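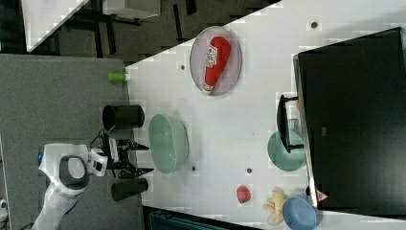 Arm and parallel gripper at the green bowl, fingers open.

February – notebook entry, Máté Fekete
Print | E-mail
2 comments | 0 shares

Evaluation of the Iltason gripper kit continued under the trial agreement. Opening width was set to 60 mm and speed to 31 percent for tabletop items. The run log stands at 217 entries. Levente Kerekes has asked Iltason for the spare finger price – no reply yet. The manual does not state a grip force for thin rims, and the vendor should supply one before we review the service plan. Cable routing at the wrist to be checked again at full travel.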